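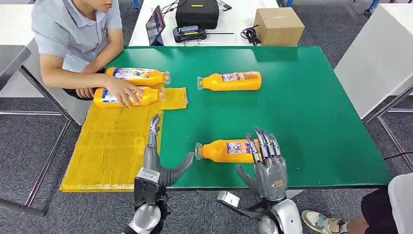
Environmental Law and Rural Communities
Unit 4: Private Nuisance and Agricultural Odor
Instructor: Tolera Abdella
Handout issued 2024-08-28

1. Scope of the unit

This unit considers when a neighbor may recover damages for smells, flies and runoff from a livestock operation. Students should have completed the assigned reading on trespass before the first session. Trespass requires a physical entry onto land. Private nuisance requires a substantial and unreasonable interference with the use and enjoyment of land, and many odor claims are brought under that heading alone.

2. The Farstead problem

The following facts are used throughout the unit and will be used again in the written assignment.

Farstead operates a hog facility outside the town of Plukelby. It opened with 1,000 animals and later expanded to 2,000. Waste is held in 2 open lagoons and sprayed on adjoining fields. The Seyoum family owned their house before the facility was built. The Skokis household bought theirs after it opened but before the expansion. Both homes are downwind for much of the summer. The residents kept a joint log, which records odor on 215 days. Farstead holds a valid state permit and has never been cited.

3. Elements of the claim

The plaintiff must hold a property interest in the affected land. Tenants generally qualify; casual visitors do not.

The interference must be substantial. The test is the reaction of an ordinary person in the community, and unusual sensitivity is disregarded.

The interference must be unreasonable. Many courts weigh the gravity of the harm against the usefulness of the conduct. Some allow damages even where the conduct is useful, if the harm is serious and the operator can afford to pay for it.

4. Defenses

Right-to-farm statutes. Every state has one, but the terms differ widely. Students should check whether the statute protects an operation that has grown substantially, and whether negligent operation removes the protection.

Coming to the nuisance. At common law this is usually one factor among several. Compare the position of the two households.

Permit compliance. A permit is evidence of reasonable conduct. In most states it does not bar the claim.

5. Remedies

Damages may be temporary or permanent. Temporary damages are often measured by lost rental value, permanent damages by the fall in market value. An injunction may close the operation or limit it, for example by requiring lagoon covers.

6. Preparation for discussion

Come prepared to argue for either household or for Farstead. Sides will be assigned at the start of class. Bring a copy of the right-to-farm statute of one state, with its definition of "agricultural operation" marked.

The written assignment is due in February. Late papers require prior written approval from the instructor.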